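Milska milk frother: fine foam, big claims
Posted 10 October 2024 by Loukia Kokkinos

I was suspicious of the Milska before I opened the box. It promises "café foam in seconds", it claims to work with any milk, and it costs more than my kettle and toaster put together. I've had it since July, long enough to see past the first week's excitement.

It's a jug type, so you pour in the milk, press a button and wait. There are four settings: warm, hot, cold foam and something called Velvet. I have made a lot of drinks on Velvet and I still can't tell it from hot. My sister couldn't either, and she used to work in a coffee shop.

With whole milk the foam is good. Fine bubbles, holds its shape, and a spoonful of cocoa on top stays there until you're halfway down the mug. Semi-skimmed comes out a bit stiff and dry. Oat milk depends entirely on the carton. The cheap one I normally buy gave me a thin froth that had gone before I sat down, and I had to switch to a barista kind to get anything worth drinking. So much for "any milk".

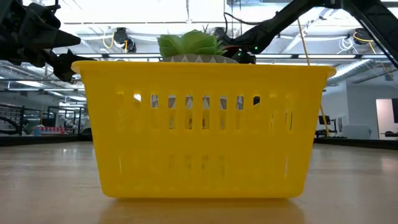 The jug is supposed to hold 700 ml. That's for heating only, and the foam line is a good deal lower, so it does two mugs at a push. If you were hoping to make hot chocolate for four, you'll be doing it in batches and the first person will have finished by the time the last one is served.

Cleaning is my main grumble. The whisk comes out easily enough, but milk gets under the rim of the lid and you need an old toothbrush to shift it. The booklet says to wipe with a damp cloth. Good luck with that after cinnamon and honey.

I also tried my neighbour's Morker, a plain battery whisk that cost her 14 pounds. You have to warm the milk in a pan yourself, and the foam is coarser, but in a chai with plenty of spice I'd struggle to pick between them.

The Milska gets three stars out of five. Buy it in a sale if you drink milky coffee every day.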